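Plukora Ivis 2 - software de controlo e perceção para células de dois braços

O Ivis é o módulo da Plukora que coordena dois braços robóticos sobre a mesma área de trabalho. Recebe as imagens das câmaras fixas e de punho, mantém um mapa dos objetos na mesa e distribui as tarefas de recolha pelos dois braços. Corre num único computador industrial e não precisa de servidor externo.

A tarefa de referência desta página é a recolha de garrafas de plástico vazias para um balde.

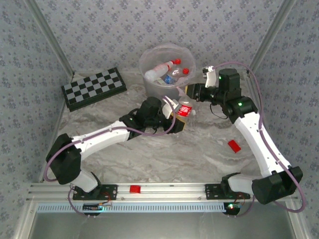 O planeador trata os dois braços como um só sistema. Cada movimento é verificado contra o outro braço, contra as paredes da célula e contra os recipientes declarados na cena. Quando as pinças têm de trabalhar muito próximas, como na aproximação do braço direito a uma garrafa de tampa vermelha que o esquerdo segura quase na horizontal, a distância mínima entre dedos passa a ser um parâmetro próprio, editável por tarefa. Fora dessas zonas aplica-se a distância geral da célula. Os objetos que não fazem parte da tarefa podem ser marcados como obstáculos fixos ou simplesmente ignorados.

Perceção

O módulo de perceção combina a vista geral com a vista de punho. A primeira serve para escolher o alvo e a segunda para corrigir a pega nos últimos centímetros. O modelo fornecido foi treinado com 1.623 sequências de recolha, anotadas pela equipa de Rhys Ormsby. Inclui garrafas transparentes com e sem rótulo, em pé, deitadas e amolgadas.

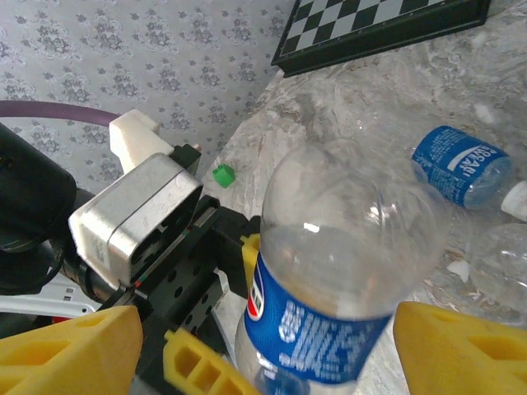
A correção de punho funciona a 200 Hz e pode ser desligada por braço. O plástico transparente continua a ser o caso mais difícil - recomendamos luz difusa e uma calibração nova sempre que se mude a superfície da mesa. O assistente de calibração guarda os valores anteriores e permite voltar atrás.

Planeamento de tarefas

As tarefas são descritas em ficheiros de texto ou no editor Kamata, incluído na licença. O editor mostra a fila de objetos, o braço atribuído a cada um e o motivo da atribuição. O operador pode alterar a ordem com a célula em funcionamento.

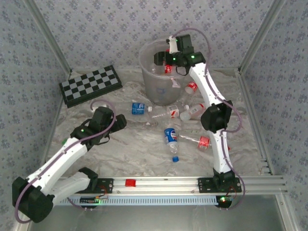 Por omissão, o acesso ao recipiente é exclusivo: um braço reserva o espaço sobre a abertura e o outro aguarda ou prepara a pega seguinte. A reserva expira ao fim de 400 ms sem atualização e a célula entra em pausa. Este valor pode ser aumentado no ficheiro de configuração, mas não reduzido.

Registo e repetição

O Sindeletti, a ferramenta de registo, grava juntas, imagens e decisões do planeador com a mesma base de tempo. Uma sessão pode ser repetida em simulação com outros parâmetros.

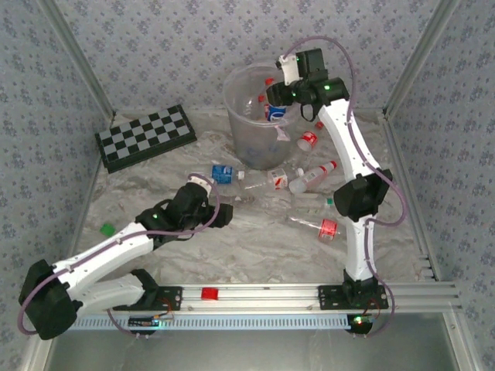

Os registos são exportados em formato aberto, por sessão ou por objeto. A documentação da interface de programação, em Python e C++, é mantida por Eoin Mac Giolla e acompanha cada versão.

Licença e fornecimento

Licença por célula, com atualizações até à versão principal seguinte. Os braços, as pinças e as câmaras não estão incluídos. Pedidos de demonstração e lista de controladores compatíveis através do formulário de contacto.

Página atualizada no domingo, 27 de outubro de 2024.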